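Costhorpe office talk, 2024-04-03
Speaker notes – the shared room, or why we still have one
Myroslav Savchuk

Start slow. Let them find chairs.

Opening: we keep a room for two activities, drinking coffee and printing things we could have emailed. I have spent more of March in there than at my desk and I regret very little of it.

Coffee first. Pods, one cup at a time, everyone picks their own. Ask for hands: who reads the lid before it goes in? Then the name, slowly, for effect. Dark Magic. From Green Mountain. It's coffee, folks.

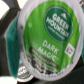 Halyna Harasym wrote back on the survey that she'd give up her parking spot before she gave up the pods, and could we please stop asking. Read it straight. Pause.

Survey number: 737 cups in March. Don't explain how we got it unless asked. (Tally sheet. Pencil on a string.)

Next, paper. Same room, different addiction. Remind them of the rule – 10 pages or fewer, anything longer goes downstairs. Mention the 16-page agenda. Do not look at Orest.

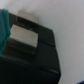 According to Orest Yatsenko, the agenda was double-spaced and therefore morally eight pages. Give him his laugh and move on fast, or he will take the microphone.

Now the serious bit, 2 minutes at most. People do talk in there. You stand waiting for a cup or a page and someone tells you the thing they left out of the meeting. I can't put that on the budget form. I tried, under "other". 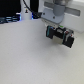

So my request is small: keep the room, keep the table, buy a second pencil. If Facilities wants a figure, give them the cups again.

Questions. Orlando has the clicker back by noon.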